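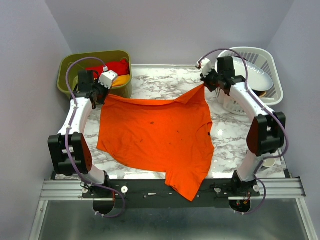
Cerarora sells a two-arm tabletop kit for people who want to work on cloth handling and don't have a machine shop. The co-founder who designed it runs the company with two colleagues from a rented unit, and we talked over a long afternoon in November, mostly about laundry. "Everyone asks for shirts first," she said. "Towels are easy. A towel has four corners and you know where they went." A T-shirt has a neckline, two sleeves and a curved hem, and it can end up in any shape at all. With the orange shirt held out sideways between the two grippers, one sleeve hangs down over the front edge of the table, and the collar tag is a small black mark inside the neck. She likes having a tag to look for. "It tells you which end is up and which side is in. A lot of shirts now have printed labels, and then you have to work it out from the neck."

The kit is called Skendska, after an earlier bench model that never went on sale. It costs $2,479 for the pair of arms, the grippers, the mounting hardware and the software. The tabletop is up to the buyer. So are the clothes.

I asked who buys it. She said the first orders came from university labs, and those are still the biggest group, but small repair shops and a few laundry businesses have started to write in. She tries to talk most of the laundries out of it. "If you have a room full of sheets to fold by six o'clock, please don't buy this. It's for finding out what's hard. A folding machine is a different thing and it costs a lot more."

Setup takes most people roughly 20 minutes, according to her, once the base plate is fixed down. A customer at a textile recycling firm named Bălan, who has had a kit since spring, told me it took him a full morning. Most of that went to the cables. He had routed them too tight and the wrist pulled at them every time it turned. "You need slack at the base and slack over the wrist," he said. "The manual says so. I read it afterward."

She winced a little when I passed that on. The cable page has been moved to the front of the manual, she said, and the next batch will ship with more ties.

What the arms do well, in his view, is hold. Two grippers can keep a top edge stretched while the software looks over the rest of the garment for holes and stains, and his firm cares more about that than about folding. They sort used clothing into wear, rag and fiber, and a mark on the chest can move a shirt from one pile to another. He has put 600 pieces through so far and keeps a log of each one.

What they do badly is let go. The fingertips have rubber pads, and thin knits cling to them. "It opens, and the shirt comes along," he said. He has tried tape over the pads, which helped with release and made the grip worse. Cerarora is testing a harder pad made by a supplier called Steveneo. She wouldn't promise a date for it.

There were other complaints. Heavy denim is beyond the motors if it has to be held for more than a moment. The software loses track of dark clothes on a dark table, so she recommends a pale surface and even light. Support is answered by the same 3 people who build the kits, and in busy weeks a reply can take a while. She brought that one up herself.

I asked whether she folds her own shirts by hand. She does, and she said she has gotten slower at it, from watching where her fingers go. The part she is working on now is the step where a garment comes out of a basket in a heap and has to be picked up by a useful point. At the moment the kit grabs whatever is highest, shakes it out and looks again. Sometimes that takes several tries. An update with a better first grab is being tried by a few customers, the recycling firm among them, and owners will get it free when it's released.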